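FOR IMMEDIATE RELEASE
March 1, 2021

Usura puts out first results from Stidik, its table-clearing chore project

EROLVILLE - Can a machine clear the table yet? Short answer from Usura: some of it, slowly. The company today released first results from Stidik, a two-site project on everyday household pickup run out of Erolville and its partner workshop in Gündoğdu.

Stidik covers 22 chores, all of them small. Put the cap back with the bottle. Toys in one place, pens in another. Wipe, stack, sort. No cooking, no stairs, no laundry in this round.

The work starts with people. Operators do each chore by hand with a gripper tool, and those recordings are what the software learns from. The release set holds 2,476 recordings, of which 2,257 passed review and went into training. The rest were dropped, mostly for lost grips or a chore left half done.

Then the machine gets its turn. Usura ran 824 unassisted trials on a fixed arm, same kinds of objects, different layouts. Hard, even-shaped things went well. Light, hollow and crumpled things did not. Clear plastic is still a big problem, so is anything flat. A card lying on a shiny table is very hard to get a finger under, and the arm will often push it to the edge and stop there.
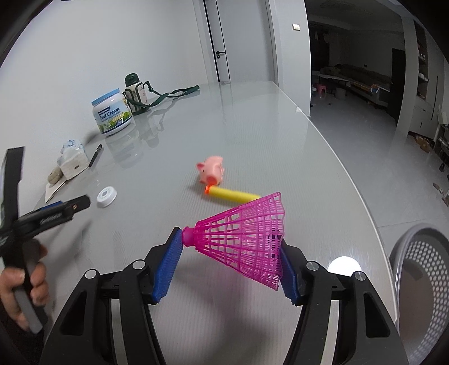 Pink plastic shuttlecock held sideways between the gripper's blue ribbed pads. Stidik project, Usura.

Badminton gear turned out to be a useful test. A shuttlecock has one solid end and one open end, and the two want a different squeeze. People adjust with out thinking about it. The arm does not, or not every time.

Speed is the other gap. A person clears a cluttered table in the time it takes the arm to pick its first few objects. Usura is not claiming otherwise and has no home product to announce. Shop-floor sorting is likely to come sooner, where the parts are known and the bins dont move. Early talks with packing shops near Erolville are under way.

What's next: a second round of recordings in May, with wiping chores redone from scratch and more soft items added. Gündoğdu will take the flat-object work, including cards, packets and paper.

Summary of results and the chore list are available on request from the Usura press desk, Erolville. Workshop visits by appointment only.

About Usura
Usura develops gripping tools and training software for household and light shop work. Stidik is its first project on home chores.

###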